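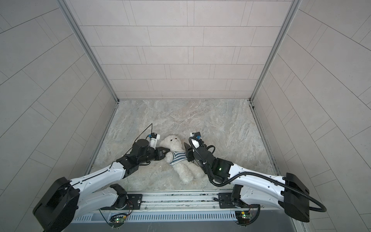 Figure 2. White teddy bear in a blue-and-white striped knitted shirt, lying on its back on the marble-patterned floor of the tiled enclosure.

3.2 Dressed plush toys

Dressed toys form a separate group in the Vedau collection. A garment changes how a plush toy is held, stored and cleaned, and the two materials age at different rates. Pile fabric flattens where a sleeve or hem rests on it, while knitwear tends to stretch at the neck and lose its shape after repeated dressing. Earlier work by Åberg treated the toy and its clothing as a single object. The present study records them separately - one entry for the body, one for the garment - and links the two by a shared number.

The bear in Figure 2 was entered under dense, curled pile. Its sweater has a ribbed collar and a ribbed lower hem, both cream, and a shield-shaped embroidered patch with a teddy bear drawn at its center. Patches of this kind are listed under trim and are not used to assign a maker.

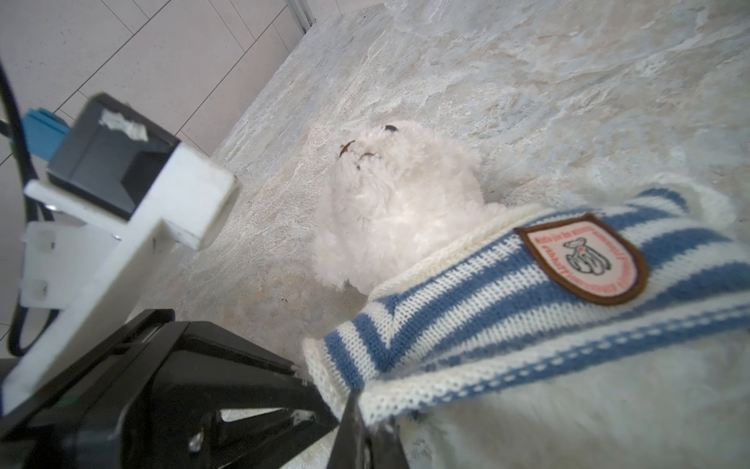
Should a knitted garment be removed before a plush toy is put into storage?
Removal is advised when the garment is tight at the neck or arms, as steady pressure leaves marks in the pile. A loose garment may stay on if the toy is laid flat.

Garments in the Clundell group were graded on the same scale as those from Vedau. Wear at the collar and hem was scored from 1 to 7, with the higher scores given to open seams and broken stitches. Where a garment was sewn to the body, it was left in place and graded as found.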